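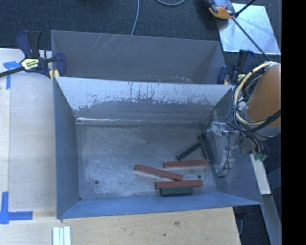
Last updated: 2023-04-22

Rerkum Pull Results

README and data card

What this is

A set of results from the tractor and truck pulling meetings held at the Rerkum ground, typed up from the paper score sheets and put into plain CSV files. It covers 27 meetings and has 289 named entries (an entry is one machine with one driver in one class at one meeting). Every measured pull is included, as well as the ones that were stopped, disallowed or never started.

The paper sheets were kept by Müzeyyen Ağca, who ran the timing hut. The typing was done by Songül Gezer and Doğukan Güneş. Tarık Altıntaş wrote the checking script and looks after the files now.

Files

meetings.csv
One row per meeting. Gives the meeting code, the season, the state of the track as the hut wrote it down, and which sledge was in use.

entries.csv
One row per entry. Links a machine and a driver to a class at a meeting.

pulls.csv
One row per attempt. This is the file most people want.

machines.csv
One row per machine. Name, type, fuel, number of engines.

notes.csv
Free text copied from the margins of the sheets, keyed to a meeting and, where we could tell, to a pull.

check.py
The checking script. It needs Python 3 and nothing else. Run it from the folder that holds the CSV files.

All the CSV files are UTF-8 with a header row and commas between fields. Text that contains a comma is in double quotes. Please open them as UTF-8, or the Turkish letters in the drivers' names will come out wrong. Some spreadsheet programs will guess another encoding unless told.

Columns in pulls.csv

pull_id
Made up by us. It has no meaning outside these files and doesn't match the numbers on the sheets, which started again at one for each class.

entry_id
Points to entries.csv.

attempt
1 for the first attempt, 2 for a permitted restart, 3 for a pull-off. A pull-off happens when more than one machine in a class has made a full pull.

distance_m
Distance in metres, to two decimal places. Blank if the pull wasn't measured. A blank is not a zero. A zero means the machine took up the chain and the sledge did not move.

full_pull
Y or N. Y means the sledge went past the end marker. The distance is still given where the hut wrote one down, but it's less reliable past the marker, as the track isn't graded there and the drivers had already been flagged to stop.

status
One of OK, DQ, DNS, STOPPED or UNKNOWN. See the next section.

sledge_setting
The setting called out by the sledge operator and written in the sheet's third column. The settings are on the operator's own scale and can only be compared within one sledge. They are not weights.

order
The running order within the class. Drawn by lot before each class, except in pull-offs, where the reverse of the first order was used.

Status codes

OK
The pull counted.

DQ
Disqualified. Usually for crossing the side line, sometimes for losing parts on the track or leaving the seat before the green flag. If a reason was written down it is in notes.csv.

DNS
Entered but did not start.

STOPPED
Red-flagged for a reason that wasn't the driver's doing, such as a fault on the sledge. A restart was normally offered. If it was taken it appears as attempt 2.

UNKNOWN
The sheet has a mark we couldn't read or couldn't agree on. We left these in. Leave them out of any ranking.

Classes

The class names changed over the years and we haven't tried to hide that. entries.csv has two class columns. class_sheet is exactly what was written, including the shortened forms. class_group is ours and puts the entries into six groups:

farm stock
super stock
modified
mini
two-wheel-drive truck
four-wheel-drive truck

The join between farm stock and super stock is the weak one. In the earlier seasons a farm tractor with a changed turbo could run as stock if nobody objected, and later it couldn't. The same machine therefore sits in both groups in different years. If you're following one machine over time, use machine_id and leave the class out of it.

The truck groups are smaller than the tractor groups. Trucks ran at the first meetings as an exhibition, with no points, and the exhibition runs are marked with an E in the points column of entries.csv. From the second season they scored like everything else.

Sledges

Two sledges were used, and meetings.csv calls them K and T. K belonged to Kuvell and T to Toprak. They behave differently. K bites earlier and T lets a machine build up speed before the box comes forward, so distances from one can't be set against distances from the other. A table that mixes the two will make the Toprak meetings look faster than they were.

At one meeting K broke a chain part-way through the mini class and T finished the day. The meeting has both letters in meetings.csv, and the changeover is marked in pulls.csv in the sledge column, which is otherwise empty.

How the distances were measured

In the first seasons two people walked out with a tape from the nearest fixed post. Later a laser unit was put on a stand behind the start line and aimed at a plate on the back of the sledge. The column method in meetings.csv says TAPE or LASER.

Tape distances were mostly written to the nearest five centimetres, though some scorers wrote finer figures. We copied what was there. The laser gave centimetres. On wet days the plate got covered in mud and the hut went back to the tape, usually without saying so on the front of the sheet. We marked a meeting as LASER only if the margin notes don't suggest otherwise, but some will be wrong.

How the data was typed and checked

Each sheet was typed twice, once by each of two people, without looking at the other's file. The two versions were compared by script, and every difference was settled against the paper. Most differences were ones and sevens, or a distance put on the line above. Where the paper didn't settle it, Müzeyyen Ağca was asked. Her answers are in notes.csv with her initials.

check.py looks for the following:

a pull with no entry
an entry with no meeting
a full pull with a distance short of the marker
a pull-off in a class with fewer than two full pulls
the same running order used twice in one class
a machine entered in one class with two different drivers

The last one isn't always a mistake. Brothers and sisters sharing a tractor was common in the farm classes and the rules allowed it for most of the period. The script prints a warning and carries on.

Names

Drivers are listed under the name on the entry form. Anyone who asked to be left out has been replaced by a code starting with X, and the code is the same across all the files. The distances stay. If you drove at Rerkum and would like your name removed, or put back, write to Tarık Altıntaş through the address in CONTACT.txt.

Drivers under the adult age limit only ran in the mini class. They are all coded, whether or not anyone asked.

Machine names are as painted on the machine where we had an entry form that said so. Rillness appears under one spelling throughout, although two of the sheets have it with a single s. It was rebuilt with a different engine between seasons and has two rows in machines.csv, joined by the column same_chassis_as.

Known problems

The sheets for one December indoor meeting are photocopies, and the right-hand column is very faint. The sledge settings for that meeting are blank.

Points totals are not included. They were worked out on a separate board which wasn't kept, and the rule for dropping the worst score changed in ways we can't pin down. You can work out your own from the finishing positions, but it may not match the trophies.

Weights are mostly missing. The scales were borrowed and didn't come to every meeting. Where machines.csv has a weight in kilograms it is from the entry form, so it's what the owner said. The value 3,000 turns up more often than it should and is probably the class limit copied down in place of a weighing. It's typed without the comma in the file.

Track condition is one word chosen by whoever was on duty. "Good" in one person's hand may be "soft" in another's. The column scorer in meetings.csv tells you who was writing.

Twenty is the largest class size the printed sheet had room for. Anything over 20 went on the back, and in two cases the back wasn't copied before the sheet was lost. Those classes are marked INCOMPLETE in entries.csv.

What it's suitable for

Looking up results, following one machine or driver over several seasons, comparing running order with distance inside a class. It has been used for teaching simple statistics, and Gönül Yurt has kindly let us include her worksheet on running order in the folder called teaching.

It isn't suitable for working out engine power, or for judging one ground against another. There is only one ground here.

Licence

You may copy, change and share the CSV files as long as you say where they came from. The script is free to use for anything. The scans of the paper sheets are not part of this release.

Changes

Third release
Added the same_chassis_as column. Corrected the running order for two modified classes that had been swapped. Moved margin notes out of pulls.csv and into their own file.

Second release
Added truck exhibition runs. Replaced zeros with blanks where a pull wasn't measured.

First release
Tractors only.

Corrections are welcome. Please give the pull_id and say what you are going by, for example a programme or a results slip. A slip is best, as it was filled in at the hut straight after the class.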